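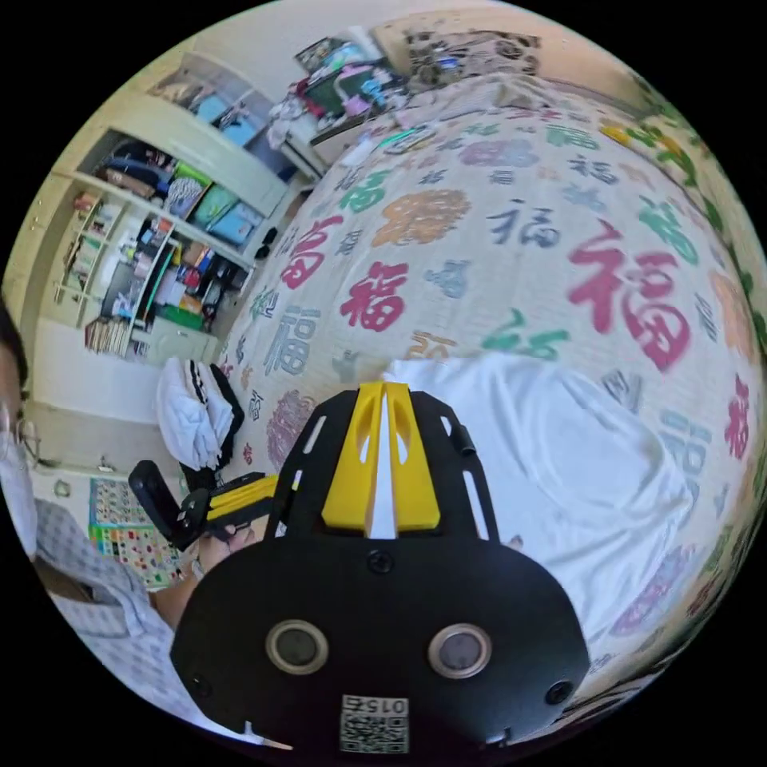
How often should you wash a bedspread?

Once every 2 months is enough for most homes, or once a month if pets sleep on it or people sit on the bed in their day clothes.

Before you start
Read the care label. Printed cotton can usually go in at 30 degrees. If the label says hand wash only, use the bath and plenty of lukewarm water.

Take everything off the bed first, including clothes left lying on top. Shake the bedspread out of a window or over a balcony.

Washing
Turn the printed side inwards. Bright colours keep better this way, red especially. Wash a new one on its own the first time, as red dye can run into a cream background.

Use a liquid detergent for colours and leave out the bleach. Set the spin to 400 if your machine goes that low. The drum should be no more than two thirds full. A double bedspread often needs a wash to itself.

Drying
Hang it over two lines, print still facing in, out of strong sun. Turn it round after an hour. Iron on the back while slightly damp.

Putting it back
Lay it across the middle of the bed, find the foot end, then pull both sides down until they hang level. Smooth from the centre out.

Text by Mylene Soriano

Search Rinadow Home Enter a word

We use cookies to remember your settings. Accept

© Rinadow Home | Contact | Back to top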